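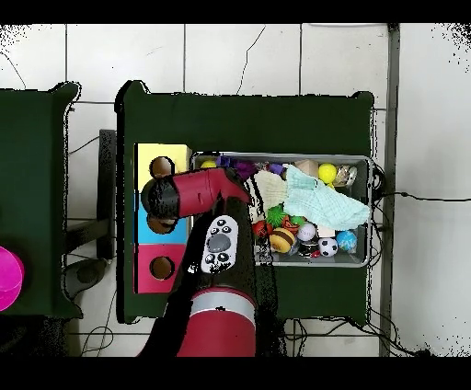 Skildale asked why we are bothering with a second gripper at all when the first one picks up a tennis ball perfectly well. The reply sent back was that we are not being paid in tennis balls. Skildale then wanted to know whether the long fingers had been tried with the force limit off, which they had, in March, and the dent is still in the bench.

Notebook, November 10, 2020. Gripper comparison, sorting bench.

Candidates: the Cultow two-finger (stiff, quick, no manners) and the Tuominen with the compliant pads (soft, slow, costs more than my car). Same arm, same controller, same mixed pile of toys, cloths and general rubbish. Objects go from the container to the holes.

Cultow first. 54 attempts before lunch. Balls are fine. Wooden blocks are fine if they lie flat to the fingers, and if they don't, it shoves them about until they do or until they vanish under something. Waffle cloth is a disgrace: it takes a pinch of the top layer, lifts, and brings up half the pile as a bonus. I logged these as "multiple pick". Dustamdale logged them as "success (generous)". We need one spreadsheet with one set of words in it.

Spiky rubber balls deserve a line of their own. Both grippers close on the tentacles, report contact, and believe they are holding a ball. Sometimes they are. The width reading is useless here and I've stopped trusting it for anything with hair.

Changed the closing speed from 900 to 800 (controller units, don't ask, the manual doesn't say either). Slightly fewer things pinged out sideways. Left it there. 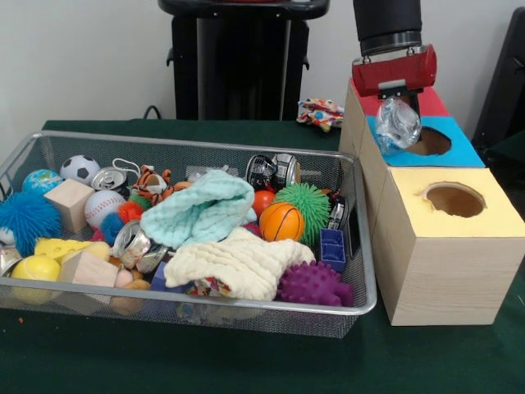
Drinks containers are where the two part company. The Cultow crumples them further and hangs on, which suits me, as they were rubbish to begin with. The Tuominen holds more politely and lets them turn in the pads, so what was lined up with the hole at the start of the move is crosswise by the end of it. Empty plastic bottles are the worst for this, being long, light and slippery. Tried approaching lower. Tried approaching slower. Tried tea.

Camera notes. Overhead depth is poor on anything shiny and speckles badly along the table edges, same as last time. The side view is better for judging height over the holes but sees into them only at a slant. Fusing the two gave us an offset of 16 mm in one direction, which went away after recalibrating and came back after somebody leant on the post. I am fairly sure the somebody was me.

To do:
- agree what counts as a success, in writing
- repeat the cloth runs with the Tuominen pads swapped left to right, one looks more worn
- tighten the post
- ask Cultow what 800 is 800 of
- stop using the knitted cloth for the quick demo, it makes us look bad

Arm parked, controller off, pile left as it was for the morning runs. Please don't tidy it.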